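Subject: Re: [honel-kitchen] Hard water and cloudy dishes, what are you all using?

Hi everybody, jumping in on the dish thread because I have Opinions.

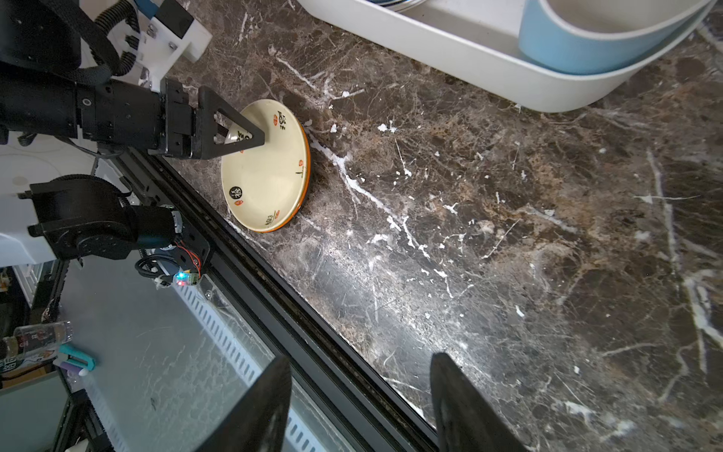 Anyway, I moved into the Agbayani building two years ago, and for the first few months I was sure the dishwasher was broken. Everything came out with that chalky film. Glasses were the worst, but dark mugs weren't much better. I ran it hotter, I ran it twice, I bought the fancy pods, and all I got was a bigger electric bill.

On Tap water in the Honel area, someone wrote back in May:

> We had ours tested and it came back at 26 grains, so I'm not
> surprised people are seeing white spots. Has anyone tried
> vinegar in the rinse cup? My sister swears by it but the manual
> for my machine says not to. Also wondering if a softener is
> worth it for a rental, or if I should just give up and wash
> by hand like my grandmother did.
>
> Oh, and does anybody know if the Plorkeck store still sells
> citric acid in the big bags?

Okay, so, vinegar first. I did the rinse cup thing for most of a winter and it did help with the spots, but the rubber seal around my door got sort of gummy and I had to replace it. Maybe it was just old! But my manual says no too, and I quit after that. What I do now is put a small bowl of vinegar on the top rack once in a while and run it with nothing else in there. Glasses go back to looking like glasses for a couple of weeks.

Citric acid is better, in my opinion. Two tablespoons in the bottom of the empty machine, hot cycle, done. It doesn't smell like a salad either. And yes, Plorkeck still has the big bags, but they moved them over by the canning jars, bottom shelf. I walked past them three times.

Please don't put anything with a metal rim or hand painting through a citric acid run. I did that with a gold-edged saucer from my aunt's set and the gold is mostly gone now. My rule these days is that anything decorated, anything old, or anything I'd be sad about gets washed in the sink with plain dish soap and a soft cloth, and dried right away so the water doesn't get a chance to sit there and leave rings. It takes me maybe ten minutes after dinner and I listen to the radio, so it isn't exactly suffering.

About the softener — I got a quote from Alter for one that hooks up under the sink, and it was $1197 with the install. For a rental! My landlord laughed (nicely) and said he'd think about it, and he has been thinking about it ever since. If you own your place and plan to stay, maybe that math works out for you. I'd want to hear from somebody who has had one for a few years and has to haul the salt.

What I ended up with was one of those countertop filter jugs for drinking and for the kettle, $31, and regular rinse aid in the machine turned up to the highest setting. I didn't even know mine had settings. There's a little dial under the cap, so go look at yours.

One question back to the list: does anyone know how to get the scale off the inside of a thermos? The neck is too narrow for my hand and the bottle brush just kind of slides over it. I've heard rice and vinegar, shaken up, and I've also heard denture tablets.

Oh, and if somebody is going to Plorkeck soon, I'd happily split a bag of the citric acid. It's way more than I can use before it turns into a brick.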